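Recording Demonstrations in Simulation: Frequently Asked Questions

Answers for new operators on the Wendia tidying project at Enent. Ask Saranya Salian if something is missing.
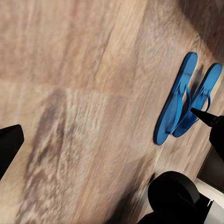
Wrist view in the simulator, with a gripper finger close to the strap of the right flip-flop.

What are we collecting?

Demonstrations of small household jobs, done by a person driving a simulated arm. Each one is saved as an episode: what the cameras saw, where the joints were, and what the operator told the arm to do. The learning system is trained to produce the same kind of commands from the same kind of views. At the moment most sessions are on footwear. The arm picks up a pair from the floor and puts it on a rack.

Do I need experience with robots?

No. You need a quiet hour and a steady hand. Dinesh Varma runs a practice session every Saturday morning, and everyone does 30 practice episodes before their work goes into the set. Practice episodes are deleted.

How many episodes make a full task?

We collect 200 accepted episodes for each task, split between at least 2 operators. One person's habits show up strongly in the data. The first footwear set came almost entirely from Ajith Acharya, who always approaches from the right, and the trained policy did the same even when a wall was in the way.

How long should an episode be?

Under 60 seconds. If you are still hunting for a grip after that, stop and mark it as abandoned. Don't speed up to beat the limit.

Why is the wrist view blurry?

The simulator renders motion blur on the wrist camera when the arm moves or turns quickly. We leave it on so the policy trains on views like the ones a moving camera gives. You don't have to avoid it completely, but slow down for the last part of the approach. If you can't tell where the strap is, the policy probably can't either.

Where should I grip a flip-flop?

By the strap. Put one finger through or over the strap loop, then close. Gripping the sole by its edge is allowed if the strap is out of reach, and you should choose "edge" in the grip menu when you do. Pick up one at a time, even when the two are lying close together.

The fingers went straight through the strap. What do I do?

Stop and mark the episode "contact fault." Thin loops are hard for the physics engine, and it happens more often when the gripper closes at full speed. Do not repair the grip and carry on. An episode with a fault in the middle is no use to us even if the shoe ends up on the rack.

Should I throw away episodes where I missed the first time?

Keep them, as long as you recovered cleanly. A missed grip followed by a second try teaches the system what to do after a miss. Choose "success with retry."

Can I change the room before I start?

No. The floor, lighting, furniture and starting position are picked by the scene generator, which Movville wrote for us. If the scene can't be done at all, for example if a shoe has spawned inside a cabinet, press Skip and add a short note.

Who checks the episodes?

Thirumalai Rai reviews them in batches, usually two days after upload. You will see accepted, rejected or "please relabel" next to each one. A rejection always has a note with it. If you disagree, reply under the note.

Will this run on a real arm?

Yes, though not from simulated data alone. Ravindran Mathew is setting up the bench for the real sessions, which are planned for September. Those will use the same labels and the same time limit, so what you learn now carries over.

My upload is stuck. Is my work lost?

Usually not. Episodes stay on the workstation until the server confirms them. Leave the machine on, close the recorder and open it again. If the queue still doesn't move, write to Dinesh with the workstation number and the time you finished.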